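보낸 사람: 데이터 수집 담당
받는 사람: 그리퍼 수집 메일링 리스트
제목: Re: [수집] 옷 개기 작업, 시작 상태와 폐기 기준 문의

Karnstead 쪽 질문에 답합니다. 원문은 필요한 부분만 인용했습니다.

> 지난주부터 가정집 침대에서 티셔츠 개기를 양손 그리퍼로
> 찍고 있습니다. 지금까지 194개를 올렸는데 검수에서 43개가
> 돌아왔습니다. 사유가 대부분 "시작 상태 불량"입니다.
> 1) 옷을 완전히 펴 놓고 시작해야 합니까?
> 2) 침대 주변 물건은 치워야 합니까?
> 3) 중간에 옷을 놓치면 버려야 합니까?
> 4) 5월 말까지 600개라고 들었는데 옷 한 벌로 몇 개까지
> 인정되는지도 알려 주십시오.

1) 완전히 펼 필요는 없습니다. 안내문 초판에 "평평하게"라고 적은 것이 잘못이었고, Dravine 위키에는 이미 고쳐 두었습니다. 앞면이 위로 오고 목선 방향을 알아볼 수 있으면 됩니다. 몸통에 주름이 있거나 소매 한쪽이 뭉쳐 있어도 그대로 시작하십시오. 손으로 다려 놓은 것처럼 정리한 옷만 모으면 학습된 정책이 실제 빨래 앞에서 첫 동작부터 헤맵니다. 지난번 Anghel 묶음이 그랬습니다.

다만 첫 프레임에 옷 전체 윤곽이 대체로 들어와야 하고, 녹화를 시작할 때 그리퍼가 이미 천을 물고 있으면 안 됩니다. 돌아온 건 중 상당수가 뒤의 경우로 보입니다. 양쪽 턱을 벌린 채로 1초쯤 멈췄다가 움직이십시오.

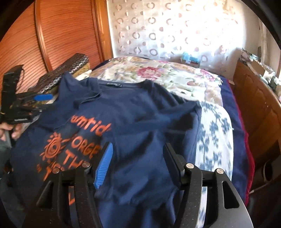 침대 위 남색 티셔츠와 양손 그리퍼. 몸통 주름과 뭉친 소매는 이 정도면 통과.

2) 주변 물건은 두십시오. 꽃무늬 이불, 담요, 옷장, 서랍장 위 짐까지 다 들어와도 됩니다. 배경이 다양한 편이 낫습니다. 치워야 하는 것은 두 가지입니다. 이름이나 주소가 읽히는 종이, 그리고 옷 위에 걸쳐 있는 다른 천입니다. 옷 옆에 놓인 천은 상관없습니다. 창으로 햇빛이 강하게 들어올 때는 커튼을 치고 찍되, 옷 색과 가장자리가 구분되는지 한 번 재생해서 확인해 주십시오.

3) 놓친 것은 버리지 마십시오. 다시 집어서 끝까지 개면 정상 예시로 올리고, 태그에 "재시도"를 붙이면 됩니다. 그리퍼를 내려놓고 맨손으로 고친 경우만 폐기합니다. 재시도가 세 번을 넘어가면 거기서 끊고 새로 시작하는 편이 검수하기 편합니다.

4) 600개는 옷 종류를 합친 숫자입니다. 한 벌당 상한은 아직 정해지지 않았는데, 우선 30개를 넘기지 않는 선에서 진행해 주십시오. 프린트가 있는 옷과 없는 옷을 섞어 주시고, 같은 옷을 연달아 찍을 때는 매번 들어서 떨어뜨린 다음 놓인 모양대로 시작하십시오. 접힌 자리가 그대로 남은 옷을 다시 펴서 쓰면 예시끼리 너무 비슷해집니다.

돌아온 43개는 지우지 말고 보관해 주십시오. 앞부분 2초만 잘라 내면 살릴 수 있는 것이 있는지 Somow 스크립트로 돌려 보겠습니다. 잘라 낸 뒤에도 천을 집는 순간이 온전히 남아 있는 건만 재등록합니다. 결과는 일요일 밤에 이 스레드에 올리겠습니다.

하나 더 부탁드립니다. 손가락 패드가 닳으면 얇은 면을 집을 때 미끄러집니다. 교체한 날에는 작업 메모에 교체 전후 구분을 적어 주십시오. 지금 올라온 묶음에는 이 기록이 없어서 놓친 건들의 원인을 나눠 볼 수가 없습니다. 기억나는 범위에서라도 채워 주시면 됩니다.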